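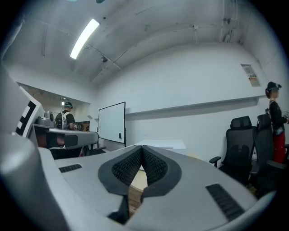
Home Kitchen Paper & Desk Cleaning Archive

Keeping a records-request pile under control at home

2024-12-16

Quick one, hearing is in January and I'm behind. Several of you asked how we store all the paper from the Pindach council business (the mayor, the paving contracts, you know the one). We got 673 pages back from the clerk. Printed. Single sided. So.

Dish rack. The old wire kind, not the plastic. Folders stand up in the plate slots, one slot per council member. Best filing thing I own and it was in the donate box.

Fridge for deadlines. One sheet, thick marker, at eye level. Date the request went in, date they owe you an answer, date you appeal. Don't put it on the side of the fridge, I did and missed one.

Freezer bags for the originals. Gallon size, press flat, squeeze the air out. Write on the bag BEFORE the paper goes in or you'll dent it. Regular cupboard, nothing near the stove.

Smelly boxes. If the clerk's office hands you stuff out of a basement — open box, bowl of baking soda next to it, shut in a closet for 3 days. Coffee grounds work too but then your contracts smell like coffee. Shu-fen Shih swears by cat litter. Havent tried it.

Stapels. Butter knife, slide it under the two bent ends, lift, then pull from the front. No tearing. Keep a jar for the staples and keep the jar away from the food.

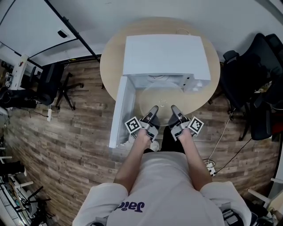
Reading night. Four people max at one table or it turns into arguing. Wipe the table and let it dry all the way, toner picks up every bit of grease. Drinks on a chair, not where the paper is. Po-yen Shek brings painter's tape and we mark off a square each, comes right up after.

Highlighter bleed: test on the back page first. Yellow is fine on most copies, pink goes through. Colored pencil if you're not sure.

Wrinkled pages — iron on low, no steam, a clean pillowcase on top. Around 10 seconds and check. I did 170 pages of travel receipts this way one evening and only scorched the one. (It was a parking receipt. Sze-wing had a copy.)

Cardboard signs for outside city hall: rub a white candle over the lettering if rain is coming. Not pretty but the marker holds. Paint stirrers for handles, ask at the hardware counter, they'll usually give you a couple.

Thermal receipts fade. Copy them the day you get them. Don't tape over the print either, the tape eats it.

Will add the bit on binders and that three-hole punch trick when I get a minute, King-fai still has my punch.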